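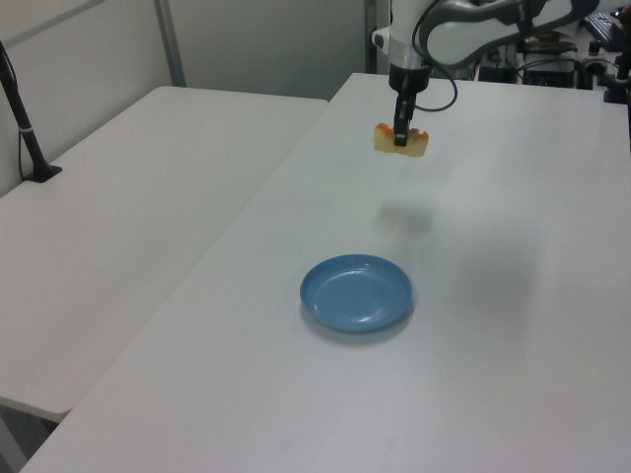 The Small Table Gallery

Welcome to the gallery page of our play kitchen group. My name is Paraschiva Roman and I take care of the toy food, the plates and the tables at Sima, the children's room on the ground floor of Fundolell house. We are open on Tuesday afternoon and in April also in the morning. Many parents have asked me which pieces we use and how we arrange them, so I decided to put it on a page of its own. I am not a photographer and I write slowly in English, so please excuse the short lines. The page will become longer when I have more time.

The blue plate
Light blue and round, with a raised rim and a flat center. I like this plate more than all the others we have. A piece of toy food does not slide away from it, and pale food looks good on the blue. Before this we had white plates, and on a white table the smaller children did not always find them. Ursina Eder chose the blue ones and I was against it, I must admit. I wanted green. Now I would not change them back.

The yellow piece with the wavy border
Pale yellow, with an orange-red tint at the edges. Is it cake, or is it bread? We have this discussion almost every week. Mohsin Ghumman puts it in the box with the bread. I put it in the box with the cakes, and so it travels between the two boxes. The children serve it with everything, also with soup. If you have the same piece at home and you know its right name, please write to me.

The white tables
Two tables, both white, one a little lower than the other. They stand next to each other and you can see the line between them. When we got them I thought the difference in height would disturb us, but we have learned to use it. The higher one is for serving and the lower one is for things that wait. A white table shows every pencil mark, that is true. It also shows every crumb, and for this reason I prefer it to the brown one that we had at Skuka, our old address.

How we set a place
We begin with one plate and nothing else. The plate goes near the middle, a bit toward the person who will sit there. Then comes one piece of food, and only after that a second one if somebody orders it. Teodor Vlad plays the waiter with the older group and he is very strict about the order of things. With the small ones I am less strict. They like to fill the plate until it is a mountain, and then they carry the mountain to the other side of the room.

About the collection
At the last counting we had 1,007 pieces of toy food, with the tiny peas included. I know this number sounds like too much. Most of them stay in the cupboard, and we take out 10 pieces for one afternoon. I change the selection each week, so there is always something that the children have not seen for a while. The peas we give only to children older than four, and an adult sits with them.

What we would like to have
Our list is not long. We are looking for more plates in the same light blue, of the same shape, with the rim. The shop Firneck, where Ursina bought the first ones, does not carry them now. We would also be glad about soup bowls, in any color. Plastic fruit we have enough, thank you, especially bananas.

Cleaning
Dorin Costache has asked me to add this part. After each afternoon we wash the plates and the food with warm water and a drop of dish soap, and we lay everything on a towel overnight. The tables get a damp cloth. Please do not use a rough sponge on the toy food, it takes the color away at the edges, and I have already two tomatoes which look quite sick.

Visiting
You do not need to register for the afternoon. Come by the garden door and leave the strollers under the roof. For the kitchen corner we take four children at a time, and the others can draw or build until there is a free place. If you bring toy food from home, write the name of your child on it, otherwise it will go into my boxes and it can take weeks until we find it again.

Questions about the gallery, or about the yellow piece, please to me directly. I am in the room every Tuesday until we have put everything away.

Paraschiva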